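Central de Suporte Skerkero
Pedido n.º 689 – Pacote de simulação Vorkano, módulo de preensão
Estado: resolvido, a aguardar confirmação do cliente
Prioridade: média
Requerente: Darcy Fairweather, laboratório de Wodatdale
Técnico responsável: Jhun Sarmiento

Descrição apresentada pelo requerente

Após a atualização de outubro do pacote Vorkano, a tarefa de recolha de cubos deixou de ser concluída com regularidade. O braço aproxima-se do cubo vermelho e a garra desce, mas o registo devolve o aviso «contacto insuficiente» e o ciclo é reiniciado. Numa série de 16 execuções com os parâmetros de origem, apenas 4 foram dadas como válidas. O laboratório encontra-se em período de avaliação do produto e solicita parecer antes de decidir sobre a aquisição da licença anual.

Primeira resposta do suporte, 09h40

Agradecemos o contacto. Solicitamos o envio do ficheiro de configuração da cena, do registo completo de uma execução falhada e de uma captura do simulador com a garra junto ao cubo vermelho. Pedimos ainda que não seja alterada a posição inicial dos cubos até à conclusão da análise.
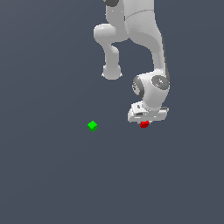

Captura e registo de execução: Josefien Nijs, equipa de avaliação, laboratório de Wodatdale

Análise, 11h15

Foram recebidos os três elementos solicitados. Na captura, a garra está por cima do cubo vermelho, com uma ponta de cada lado, e o cubo verde permanece isolado à esquerda. O alinhamento lateral não suscita, à partida, reservas. Como o corpo da garra encobre parte do cubo, a altura das pontas foi verificada exclusivamente pelos valores do registo.

O registo indica que o comando de fecho é emitido antes de terminada a descida. O ficheiro de configuração conserva o parâmetro «espera_fecho» no formato da versão anterior, em milissegundos, ao passo que a versão atual o interpreta em passos de simulação. O valor fica fora do intervalo admitido e é substituído por zero, sem que o utilizador seja avisado.

Procedimento recomendado

1. Encerrar o simulador e guardar cópia do ficheiro de configuração.
2. Eliminar a linha «espera_fecho» e executar o assistente de migração, disponível no menu Ferramentas.
3. Confirmar que o novo valor é apresentado em passos.
4. Repetir a série com a mesma disposição dos cubos e remeter o registo.

Resposta do requerente, 14h30

O procedimento foi executado conforme indicado. Na nova série, também de 16 execuções, o aviso surgiu uma única vez. O tempo de ciclo aumentou cerca de 3 segundos, valor aceitável para os nossos ensaios. Registamos, contudo, que a alteração de unidade não consta das notas de versão – facto que será mencionado no relatório de avaliação. Solicitamos igualmente esclarecimento sobre a execução em que o aviso se manteve.

Parecer de segunda linha, 16h05

O caso foi revisto por Kilian Bühler, da equipa de produto. A execução assinalada corresponde à primeira da série, iniciada antes de concluído o carregamento dos modelos de contacto. Recomenda-se ativar a opção «aguardar modelos» nas preferências do projeto. A omissão nas notas de versão foi confirmada e a respetiva correção ficou a cargo da área de documentação. O período de avaliação do laboratório é prorrogado por duas semanas, sem encargos.

O presente pedido será encerrado após confirmação escrita do requerente. Caso o aviso volte a ocorrer, deverá ser respondida esta mesma mensagem, mantendo o número do pedido no assunto.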